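26/09/2022

By Stisik

Up at six, kettle on, porridge. The bathroom scale is still broken and I have stopped minding. It rained most of the night and the gutter over the back door is dripping again, so I moved the boots inside.

I spent the morning on the walking log. I started it in March when I moved to Wakdale, and I have only missed 3 days since, all of them with that cold. The total for the year so far is 2,727 miles if I count the bike and a lot less if I don't. I have decided to count the bike. The notebook has a column for it and I would feel silly leaving it blank.

Did the Nostia loop after breakfast. The lower path is mud from the stile to the footbridge, so I went up by the wall and came down through the larches. Two jays, one heron standing in the wrong field. The blackberries are finished apart from the ones nobody can reach. Somebody has mended the gate at the top with blue rope, and it closes now if you lift it. My left knee complained on the way down but was fine on the flat. I think the old insoles are done for. I looked at new ones online and they want too much for them, so I will try the shop in town first.

Lunch was the last of the lentil soup, with toast. I meant to freeze half of it and forgot.

The afternoon went on the Väisänen jacket. I have worn it for years and the zipper has finally gone at the bottom, where the pin goes in. I unpicked the first few inches and pinned the new zipper in place, then found I had bought one that is too short. It will have to go back. I put the jacket on its hook with the pins still in it, and wrote PINS on a piece of paper and stuck it to the sleeve. I know what I am like in the morning.
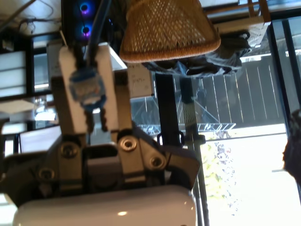
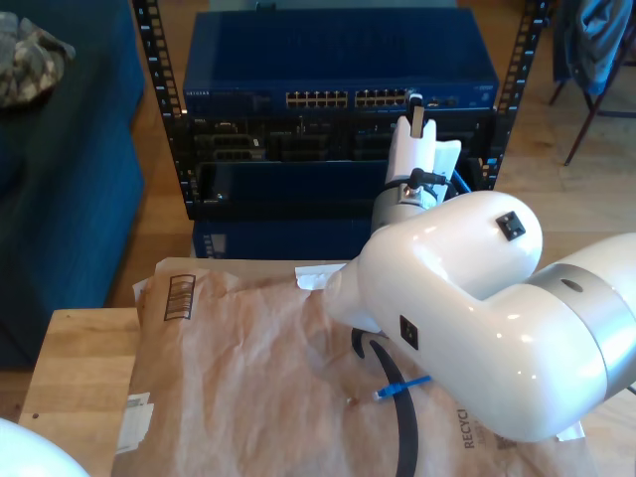

Had a read of the long ridge walk again after supper. The high point is 3,037 feet and the guide says to allow a full day. I would like to do it before the clocks change. It depends on the knee and on getting a dry spell, and the bus back only runs until early evening, so I would have to start in the dark or stay over. The hostel is cheap but you have to bring your own sheet.

Need bread, matches, gray thread and the longer zipper. Bins out tonight. Bed by ten if I can put the map down.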